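Kirkegaard dish-handling trials

The Kirkegaard dish-handling trials are a series of bench comparisons of multi-fingered robot hands, carried out on a pair of arms in a kitchen mock-up. The trials were set up to compare two control packages, Jenunley and Fonby, on the same hardware, using the transfer of tableware between a dishwasher and a sink-side drying rack as the common task.

Background

Earlier work at Kirkegaard used a two-jaw parallel gripper and a flat table. Plates were presented in a fixed stand, and the results said little about grasping in confined spaces. The kitchen layout was adopted in September, together with the multi-fingered hands. A head-level camera supplies the view used for planning.

Task and grasp types

A dishwasher rack holds plates near vertical between wire tines, which leaves the rim as the main grasping surface. Two grasps are compared. In the rim curl, the fingers close around the edge of the plate. In the flat pinch, the thumb and two fingers press on opposite faces near the edge. The rim curl tolerates larger errors in approach angle but needs more clearance between neighboring tines. 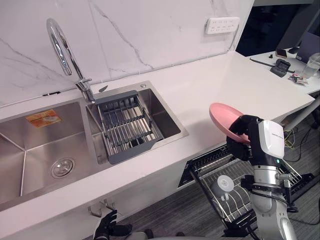
Cusiler objected in a written response that the comparison favors Jenunley, as its default closing speed is lower and a slow close hides errors in the force estimate. The response asked for both packages to be run at a matched speed. This was adopted for the second series, and results from the first are now listed separately.

Test procedure

Each series consists of 31 transfers per controller. The operator sets the dishwasher door and rack position before the first transfer and does not change them until the series ends. A transfer is scored as complete when the plate rests in the drying rack and the hand has opened fully. Contact between the forearm and the countertop is logged as a fault even if the transfer is completed.

Results

In the matched-speed series, Jenunley recorded six faults and Fonby recorded 14. Most of the Fonby faults were forearm contacts during the lift out of the dishwasher, where the elbow path passes close to the counter edge. Finger slip was rare under either package. Mean planning time was shorter with Fonby, and the difference was largest for the return move to the rack.

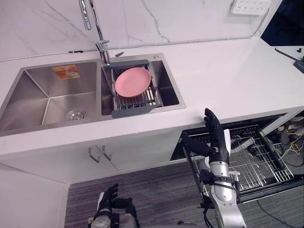

Limitations

Only rigid plates were scored. Cups and cutlery were left out of the comparison, as was any use of both hands on one object. The finger pads were replaced after 10 series, and no correction for pad wear was applied. Camera calibration was checked at the start of each series only.

See also

Rim grasp
Parallel gripper
Hand-eye calibration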